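4.2 What to buy first

The Wekow project asked for a bottle-handling station and a spending plan, in that order. Arms are easy to budget, as they come with a quote. Grippers are harder, and plastic wrap appears on no price list at all.
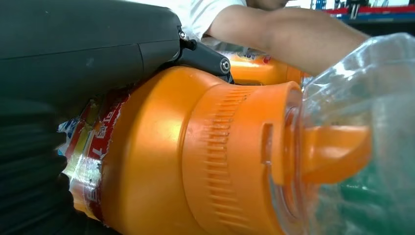 Figure 5. Gripper at an orange bottle, with clear wrap at right.

We put spare fingers on their own line after Giraldo quoted 17 working days for delivery. A spare costs 1,062 dollars, or one very quiet meeting.
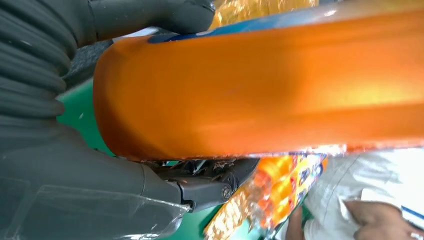
4.3 Staff and table time

Clostham's template has no row for the person at the table. We added one, at 11 hours a week.

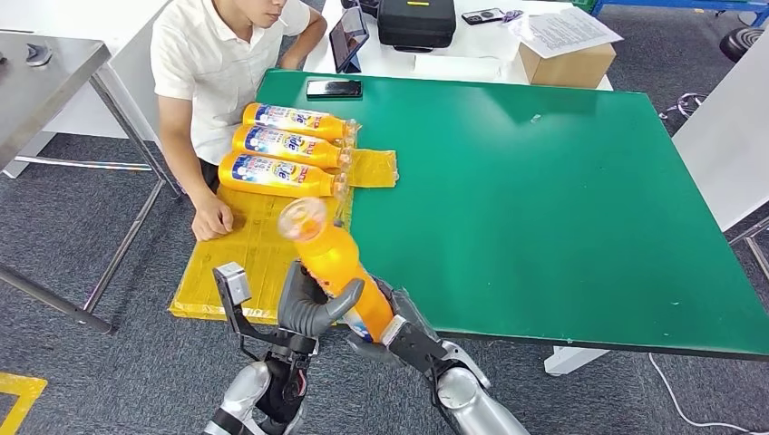 Skelton objected that two hands double the repair bill and asked for a one-handed price as well. It is in the appendix.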